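Trulerero cell, Mumden workshop
Monthly inspection checklist with comments: June

Scope: two-arm table cell, tube and plate task. Arms, hands, cables, table, backdrop, base and floor.
Marking: OK, WATCH (look again next month) or FIX (do before the next full shift).
Arms stay powered for items 1 to 9. Stop button within reach of whoever is at the cell. Power off at the base for items 10 onwards.

Cycle counter at start of check: 557

Section A. Hands and wrists

1. Both hands open fully on command. OK.

2. Wrist lights on, left and right. OK. Both blue. If one is out, check the connector before you blame the light. We changed a good board in spring that way.

3. Connectors at the left wrist seated. WATCH. They are in, but the yellow one can be moved with a fingertip. Pushed home and left alone. Please don't glue it, it has to come off for the hand swap.

4. Shell joints clear of the fingers at all wrist angles. OK.

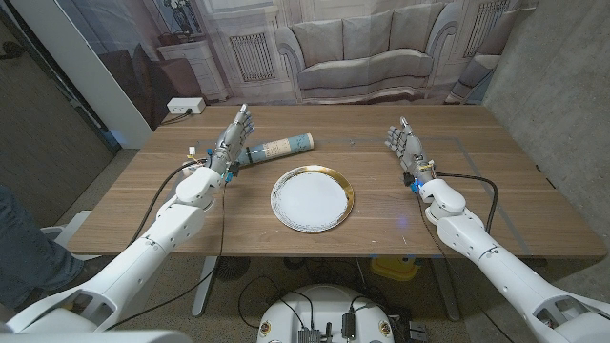
Items 1 to 4. Hands raised and open, tube and plate on the table.

5. Tube within the taped area or on its usual diagonal. OK. The back left start is still the one in the Cheng task file. If you start it anywhere else, change the file first.

6. Plate condition. WATCH. The gold rim is scuffed. It makes no difference to the task, but run a thumb round the edge for chips before each shift. No chips this month. The spare is on the shelf with the Ukavus crates.

7. Tape outline stuck down all the way round. FIX. One corner lifts when a sleeve catches it. Replace the whole side, as a patch leaves a ridge.

8. Table top wiped. WATCH. A few white specks on the wood. Dry cloth only, no spray near the hands.

Section B. Grip check

9. Left hand closes on the tube, lifts it clear of the table and holds level. Right hand stays open and empty. Hold for 8 seconds, put down, repeat 3 times. OK on every lift.
Comment: watch the label while the tube is up. If it turns, the tube is slipping and the finger pads want cleaning. Pads were cleaned last month and the tube did not turn this time. Keep your own hands off the table during the hold, even if the tube looks crooked.

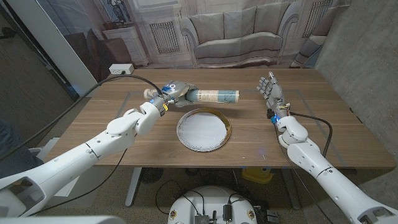

Page 2 of 3

Section C. Cables and power

10. Thick cable to the left wrist. WATCH. There is enough slack for the full reach, but it lies across the left part of the table and the tube could be rolled on to it. Check the outer cover by feel from the wrist to the table edge. No cuts found.

11. Cable from the right wrist. OK. Returns to the arm without pulling at full reach. No kinks.

12. Power strip at the rear left corner. OK. Plug fully in. Strip does not move when the plug is pulled out.

13. Loose cable on the floor under the table. FIX. Same comment as last time. It needs tying up off the floor and well away from the base. Use the reusable straps, not the thin plastic ties, which have to be cut off and leave sharp ends.

Section D. Base and surroundings

14. Modules on top of the base: fixings tight, wires not rubbing. OK. One screw took a quarter turn.

15. Floor under the table. WATCH. Things are still being stored there. Nothing touches the base, but move them before anyone gets down to do item 13.

16. Table legs tight, table does not rock. OK.

17. Backdrop hanging straight and clear of the table. OK. It is creased. Leave the creases unless the vision check fails, and it passed.

18. People kept back while the arms are live. WATCH. There is no line on the floor on the left side, and it is easy to stand too near. Floor tape has been asked for.

Result: cell may run. Items 7 and 13 to be done before Tuesday's shift.
Next full inspection at 500 more cycles or next month, whichever comes first. Hand swap is on a separate sheet.

Page 3 is the blank comment sheet. Leave it in the folder even if nothing is written on it.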